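Skimance 项目阶段进展报告
报送:Flaltdale 基金会项目管理处
执行单位:Vaněk 织物护理,Castutbridge 分拣中心
报告日期:2023年11月25日

一、本期范围
本报告覆盖9月以来的工作,内容为手套类小件的分拣与入盆工序自动化。大件织物的折叠线不在本项目预算内,相关情况另行报送。

二、进度
示教数据采集已完成805条有效记录,另有77条因轨迹中断或标注缺失作废,不计入交付量。作废记录多数出在双手交接动作上,操作员换手时夹爪开合信号与位姿信号不同步。9月下旬修改了记录程序的时间戳写入方式,此后的作废记录单独编号,便于与前期比较。
分拣模型第2版已在离线环境中完成训练,现场试运行尚未开始。原计划本期内完成的工位安全评估顺延至下期,原因是评估单位要求补交夹爪闭合力的测量记录。

三、岗位变化
本中心手套分拣岗原有4名员工,目前编制未变。其中2人每班抽出部分工时参加示教采集,其余时间仍在原岗位。采集工时按原岗位工资计发,不与记录条数挂钩。早期曾试行按条计酬,动作明显变快,数据质量下降,一周后取消。
员工反馈集中在以下几点:
手持夹爪重量偏大,连续操作后前臂疲劳。现规定每段采集后须休息,休息时间计入工时。
夹爪线缆容易拖到台面上,影响左手动作。已要求供应方提供更细的线缆,尚未到货。
部分员工询问试运行之后岗位是否缩减。管理层的书面答复是:项目期内不减员,项目结束后的安排须先与员工代表协商。该答复已张贴在更衣室,并附在本报告附件二。
采集工作对分拣经验的依赖高于预期。有经验的员工拿起手套前已判断正反和配对,新手则要翻动多次,两类记录目前分开存放。训练时先用前一类,后一类留作对照。
培训方面,参加采集的员工已完成设备操作和异常停机两个单元。质检单元的教材仍在编写,完成后向分拣岗全员开放。

四、设备状况
夹指垫属易损件。接触面材料的边缘撕裂后,夹取薄织物时位置容易偏移,同一动作的记录之间可比性变差。现行做法是每班开工前目视检查,发现毛边即登记,由设备组决定是否更换。更换前后的记录须分别标注。

五、下期计划
补交闭合力测量记录,完成工位安全评估。
在一个工位开展试运行,人工分拣并行,由当班员工决定是否停机。
申请将设备预算中未使用的部分转入夹指垫和线缆备件,金额见附件一。

采集用台面与手持夹爪:
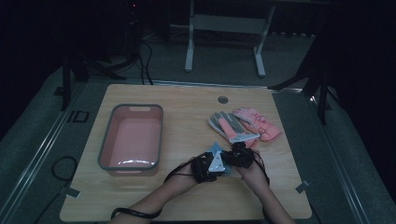
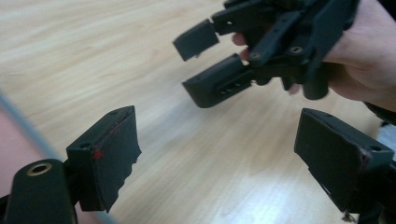 Romana Ondrejka
Castutbridge 分拣中心 自动化项目负责人

附注:第二张图左侧夹指的垫面边缘已呈撕裂状,属第四节所述的登记情形。第一张图中的粉色盆与手套为本工序的作业对象,盆的尺寸和手套品类见附件三。岗位工时明细由 Kazimír Šindelář 汇总,如需原始考勤记录,请以书面形式向其索取。附件一至附件三随本报告一并提交。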